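Home | Archive | Body Complaints | About

The Drops

I am now a person who puts drops in my eyes. I had hoped to get there by way of a glamorous illness. I got there by staring at a spreadsheet with my mouth slightly open.

It started in August, when my left eye took up crying at lunch. Only the left one, and only at lunch. I'd be halfway through a sandwich and a tear would run down my face, and whoever was across from me would put down their fork and ask if everything was okay at home. Everything was fine at home. Gus Ferreira, who sits across from me more than most, got so used to it that he'd just slide the napkins over and keep talking about his gutters.

So I went to see Dr. Yazdani (Behrouz Yazdani, upstairs from the bakery in Sumport, parking is terrible). He had me put my chin in the thing, shone a light into the back of my skull and told me my eyes were too dry.

I said they were running down my face.

He said yes, that's what dry eyes do. The surface gets irritated, the eye panics and floods the place, and the flood is the wrong kind of water, so it runs straight off and you're as dry as you were before. I have worked for managers like this.

He asked how often I blink. I don't know how often I blink. I told him "the normal amount" and he wrote something down that was longer than what I'd said. Then he watched me read a paragraph off a card and informed me that I had hardly blinked for the whole thing, and that when I did blink, the lids didn't meet. Half blinks. Apparently I've been phoning it in.

I came out with homework:

Drops, the kind without preservatives, 2 times a day to start.
A warm cloth over the closed eyes every night before bed.
Look up from the screen now and then at something far away.
Blink all the way, on purpose, like a lizard being polite.

The drops come in tiny plastic vials that you twist open and throw out. The first week I'd say a third of it went in my eye. The rest went in my eyebrow, my ear, and one time up my nose, and I don't recommend it. My brother Edwards (yes, that's his first name, our mother admired plurals) says you're supposed to pull down the lower lid and make a little pocket. Fine. Now I do it his way and he's unbearable.

The looking far away part has been the hardest, mainly because my desk faces a wall. I tried looking at the wall in a distant manner. Dr. Yazdani says this doesn't count. I've moved the desk so I can see out to the Skonell sign across the street, and I now know everything there is to know about the Skonell sign. The second N flickers.

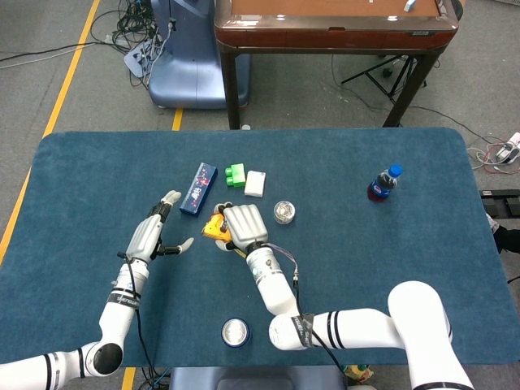 My other discovery is that half of my trouble was glare. I'd been working at a shiny white table under a bright lamp, squinting like a prospector, and it never crossed my mind to cover the table. What you want is something dark and dull with a bit of nap to it, along the lines of that teal-blue cloth, so the light has nothing to bounce off. I bought a remnant for 18 dollars and threw it over mine. It collects crumbs like it's being paid by the crumb, but I've stopped squinting by mid-afternoon, and Gus says I look less suspicious of everyone.

The warm cloth I've come around to completely. Ten minutes of lying in the dark with a valid medical excuse not to talk to anybody! I'd have gone dry years ago if I'd known. The cat, Skididis, has decided it's the best time of day to stand on my throat, so it isn't quite a spa, but it's close.

I go back upstairs next month for another round with the chin thing. The lunch crying has mostly quit, except for one relapse over a bowl of chili, and I'm told chili can do that to anybody. Meanwhile if you see me at the crosswalk slowly closing both eyes at you, it's on doctor's orders and I'm not flirting.

500 shares | 2 comments

Contact | Copyright, all rights reserved | Back to top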